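4.2 What we learned from the open day

I went in worried about the arms and came out worried about the spoons! Our open day in January was the first time we ran the cutlery sorting task in front of people who hadn't helped build it, and 211 visitors came through the Mirano hall between lunch and early evening. We kept the setup from Section 3 (two arms, three bins, the Vemeck planner with no changes), and I did most of the talking, so what follows is partly my own notes.

People wanted to know how the robot tells a fork from a spoon. Fair enough, but what I kept pointing at was the pile itself, where handles cross and one piece hides half of the next. A lone spoon is a much friendlier problem, although polished steel still throws the ceiling lights right back at you (Figure 6).
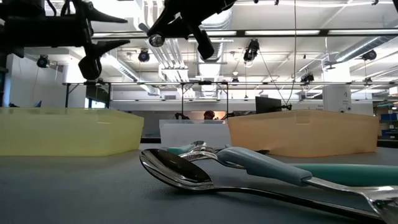
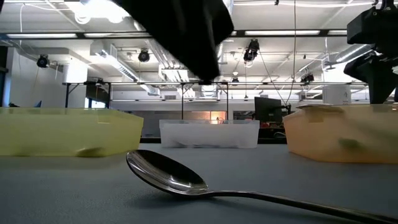 Figure 6. Open day task at Mirano. First view: mixed cutlery in a pile. Second view: a single metal spoon on the tabletop. The three bins stand behind in both.

We logged 841 grasp attempts over the afternoon. The Trumis detector did best on colored handles, which matches the bench results, and worst on bare metal lying under something else. Kılıçarslan scoring, which we only added the week before, helped a bit with the second case. I'd want five more sessions like this one before claiming anything stronger.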